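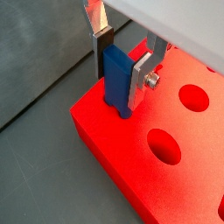
Speaker notes: Rowena Sarmiento
Talk: Learning to Read Your Own Handwriting Again (keeping a paper notebook)
Villanueva Library, evening series, 28/04/2022

Hi everybody, thanks for coming out on a Thursday. (Wait for the back row to settle. Water on the left side, not near the laptop!)

So I've kept a notebook since I was in college, and for most of that time I couldn't find a single thing in it. Recipes, phone numbers, the name of a plumber, half a letter to my aunt. All in there somewhere. I'd flip and flip and then go look it up online like everybody else.

Ask: who has a notebook in their bag right now? Who has written on more than the first 2 pages? (This usually gets a laugh. Let it go on a bit.)

Okay, the index. I got this from Trinidad Manalo, who taught with me for years and could pull up a grocery list from two winters back. She left the first few pages blank and numbered everything after that. I thought it was fussy and told her so. Then in January I lost the measurements for my mother's curtains, bought the wrong fabric, and numbered my pages that same night, all 200 of them, in front of the TV.

Pass the green notebook around now. Get it BACK this time.

What goes in the index: only stuff I'd want to find again. "Curtains, 14." "Soup Jhun liked, 31." I don't list the to-do pages, they're dead by the weekend anyway. If a subject shows up again later, I just add the new page number to the same line, so leave yourself some room out on the right.
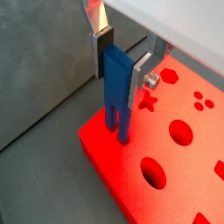 Pens! People always want to talk pens. I use whatever the bank gave me. Jhun Tolentino has a beautiful fountain pen and he's scared to write with it, so it sits in a drawer. If a nice pen makes you want to write, great, buy it. If it makes you nervous, get a cheap one and chew on the cap like I do.

Messy handwriting. Mine is terrible. What helped was slowing down on names and numbers only, and letting the rest be a scrawl. I print phone numbers nice and big. (Show the page with the dentist on it. Cover the other half, it's private.)

If I'm running long, skip the part about stickers and go right to the exercise.

Exercise: everyone gets a few sheets and writes down one thing from this week they'd like to find a year from now. Give them a few minutes and don't talk over it, Rowena, you did that last time. Then a title at the top, a number in the corner, and we make one index line together on the board.

Questions. Somebody will ask about apps. I do use my phone for the calendar, and I'm happy to say so. Extra paper is in the tote bag under the table, and the room has to be locked by nine.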